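3. Where the demonstrations come from, and what they leave out

The claim we set out to test is a common one: that a person who has never worked with robots can pick up a pair of hand-held grippers, do a chore at home, and in doing so produce training data as good as what an expert gets by driving the real arms. We doubted it when we started. After 410 demonstrations of cloth handling we still doubt parts of it, though fewer parts than before.

3.1 Two ways of showing

We compared two interfaces. The first, Trultari, is a remote-control setup in which the operator sits at a desk, moves a pair of leader arms, and watches the follower arms through a screen. The second, Gritis, has no robot in it at all. The operator holds one gripper in each hand, and a camera on each gripper records what the fingers do. The position of each gripper is tracked, and a later step turns the tracks into arm motions. Both feed the same learning code, which we call Nisel, and we made no changes to that code between the two conditions.

Earlier reports tend to compare these interfaces by demonstrations per hour. We think that number says little. A fast demonstration that the arm cannot follow is worth nothing to the arm, and a slow one that it can follow may be worth a great deal. We report the hourly rate in the appendix for readers who want it.

The hand-held work was done in ordinary bedrooms, on beds that were in use as beds. Operators were told which item to start with and nothing else about how to fold or straighten it. For large items, most of them took hold of an edge with one gripper and raised a corner with the other, as in Figure 1.
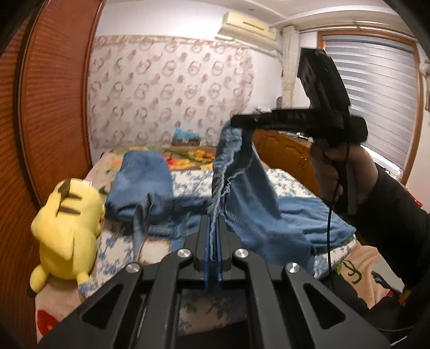
Figure 1. Two-handed cloth handling with the hand-held grippers.

A two-point hold of this kind is easy for a person and hard for the arms we used. The two grips are far apart, one is higher than the other, and the wrists are turned in ways that feel natural only if they belong to the same body. When we replayed such tracks on the arms, the retargeting step often had to choose between keeping the finger positions and keeping the wrist angles. It kept the positions. We have not seen this cost discussed in papers that use similar tools, and we suspect it is hidden by the choice of tasks, which are mostly small objects on a flat table.

Trultari does not have this problem, for the plain reason that an operator cannot show a motion the arms refuse to make. It has a different one. Operators at the desk could not feel the cloth, and they made up for this by squeezing too hard and waiting too long. The waiting is in the data. A policy trained only on Trultari sessions learned to hover over the cloth before each grasp, and we would call that a faithful copy of a bad habit.

3.2 What counts as a good demonstration

We had planned to keep every session and let the learner sort them out. This was a mistake. We went back and wrote a short rule for throwing sessions away: a session was dropped if the tracking was lost for more than 2 seconds in total, or if the replayed arm motion ran into a joint limit. By that rule we lost 23 sessions. All of them came from Gritis.

It would be easy to read this as a mark against the hand-held tool, and some of us did. The dropped sessions are not a random sample, however. They lean toward large pieces of cloth, wide reaches and fast lifts, so the set that remains is easier than the set we collected. Any success rate measured after filtering describes the easier set. We say so because our own first draft did not.

3.3 Clutter

The clearest benefit of the hand-held tool is that it goes where the cloth is. Our desk setup had a gray mat, good light and one item at a time. Homes offer garments lying on other garments, with patterned bedding under both. 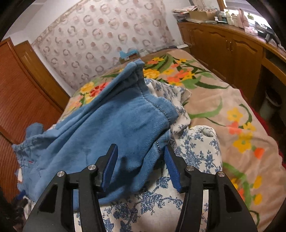

Figure 2. Gripper camera view over garments on a bed.

Whether that variety helps the learner is a separate matter from whether it looks convincing in a figure. We trained one policy on the bedroom sessions and one on an equal number of desk sessions, and tried both on the desk setup and in a room that neither had seen. The bedroom policy did better in the new room. It did worse at the desk. On printed fabric it also tended to close its fingers on the pattern instead of the edge, an error we never saw from the desk policy, which had never been shown a print.

We ran 10 trials per policy in each setting. That is too few to support strong claims, and we make none. The gap in the new room was large enough that we expect it to hold up. The gap at the desk may not.

There is a further point about cameras. A camera fixed to the gripper sees the fingers very well and sees the rest of the task only when the hand happens to point that way. During a two-handed lift, raised cloth can hide much of the working area from the lower gripper. A person looks past it without effort, using eyes that are not part of the recording. The demonstration then contains a decision whose cause is missing. We tried adding a fixed overhead camera from Dalsgaard in a small number of sessions. It helped with the first grasp and made little difference after that, and it took away the main advantage of the tool, namely that it needs no setup.

3.4 Who is doing the showing

Our hand-held operators had no robotics training, but they did have years of practice with laundry. The desk operators had the reverse. Any difference between the two interfaces is therefore mixed with a difference between two groups of people, and our design cannot pull them apart. A cleaner study would have each person use both tools, in both orders, with enough practice on each that the early sessions could be set aside. We had neither the arms nor the hours to do this. Until it has been done, we would treat statements that one way of showing is simply better than the other, including the milder ones in Section 5, as open.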